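Table covers, bench cloths and other flat textiles: storage, creases and nap

These notes cover the cloths that protect a work surface: the gray one on the sorting table, the felt under the sewing machine, the canvas on the bench. They get folded, put in a drawer, forgotten and laid out again with lines in them.
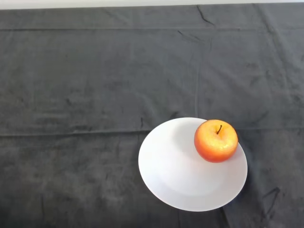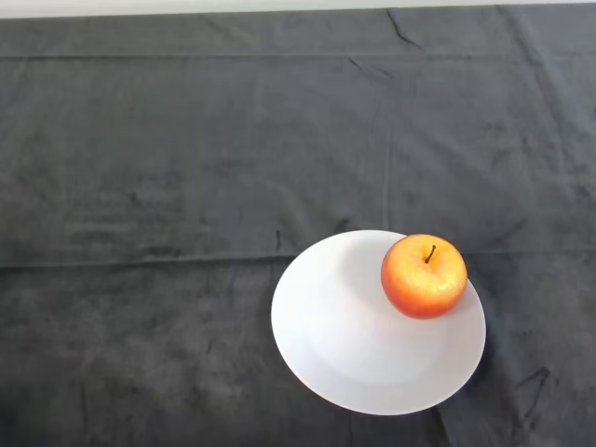
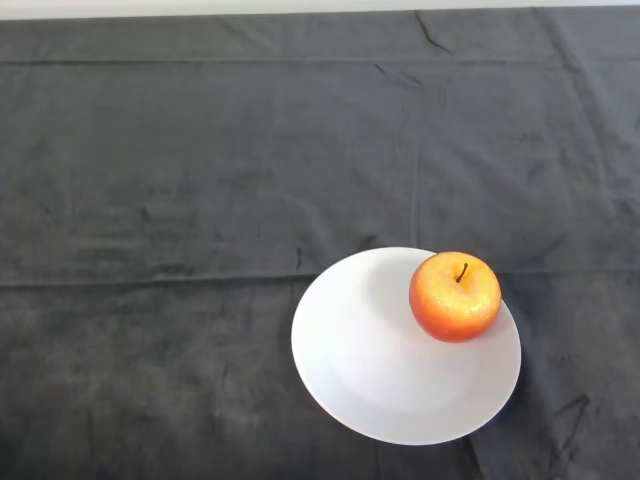

Dark cloth on the table, fold lines still in it.

## Why a fold line stays

A fold is a bend held under weight. The fibers on the outside of the bend are stretched and those on the inside are crushed. In cotton and viscose, moisture lets the fibers settle into the new position, and drying fixes them there. A cloth put away slightly damp will come out with a harder line than one put away dry. Polyester behaves differently. It takes little notice of damp but sets with heat, so a polyester cloth folded straight from a hot dryer and stacked under others can hold its crease through several washes.

Weight matters more than time. Cloths at the bottom of a stack of 12 crease badly within a month. The same cloths stored on edge, like files, come out with lines that fall away overnight.

## Removing creases from napped cloth

Do not press napped cloth face up with a bare iron. The plate flattens the nap and leaves a shiny patch in its own outline, and on dark colors this is often permanent.

1. Shake the cloth outdoors.
2. Lay it face down on a thick towel.
3. Mist the back along the crease. Plain water is enough.
4. Hold a steam iron just above the cloth and move along the crease. Touch down only on seams and hems.
5. Turn it over and brush with a soft clothes brush, one direction only.
6. Leave flat until fully dry. Moving it damp puts new lines in.

For a cloth too large for the ironing board, clear the table and work on that, with two towels side by side under the cloth. Check first that the table finish tolerates steam. Shellac and wax do not. Oil finishes usually do, if the towel is thick.

A cloth that is not needed at once can be hung over a shower rail in a steamy bathroom for 40 minutes, then smoothed by hand. Use the full width of the rail and keep the old crease away from the bend.

## Patchy color

Light and dark areas on a napped surface are usually the nap lying in different directions. Test by stroking a light patch with a dry hand. If it darkens, brushing will even it out. If nothing changes, suspect lint, dust or detergent residue. Residue feels slightly stiff and comes out with a second rinse, no detergent. Fabric softener is not recommended on anything that has to grip the table. It coats the fibers, and the cloth begins to slide.

Lint on dark cloth: a rubber glove, barely damp, dragged in short strokes. Tape works but pulls fiber from felt.

## Washing

- Cotton terry: warm wash, low spin, tumble on low or line dry.
- Wool felt: spot clean. Full washing shrinks it unevenly.
- Acrylic felt: cool wash in a bag, dry flat.
- Canvas: it will shrink the first time. Wash before hemming - I have hemmed one twice.
- Polyester velvet: cool wash inside out, no iron.

Wash dark cloths separately for the first two or three washes. Pins and metal filings must come out beforehand, with a magnet wrapped in a thin rag so that the filings can be peeled off afterward.

## Storage on a roll

Rolling is better than folding for anything over a yard wide. Cardboard tubes from fabric shops are suitable, and most shops throw them out. Wrap the tube in clean cotton first, as plain cardboard can stain pale cloth over the years. Roll with the nap facing out and tie with wide tape. Thin string leaves its own mark.

My tubes are cut to 40 inches and lie across two pegs on the back of the closet door. The pegs are 17 inches apart, which is a little close. A wide roll droops at the ends by November if it went up in spring.

If there is no room for a roll, fold in thirds instead of halves and change the fold lines each time. Put a rolled hand towel inside each bend. Do not vacuum bag napped cloth.

## Keeping a cloth flat in use

Clip the corners, or sew a weight into each hem. Flat steel washers do well, but paint them or they rust through the fabric in the wash. A mesh rug underlay beneath the cloth stops creep on a polished top. Lift it weekly and wipe underneath, where grit collects.

Tatu Mugo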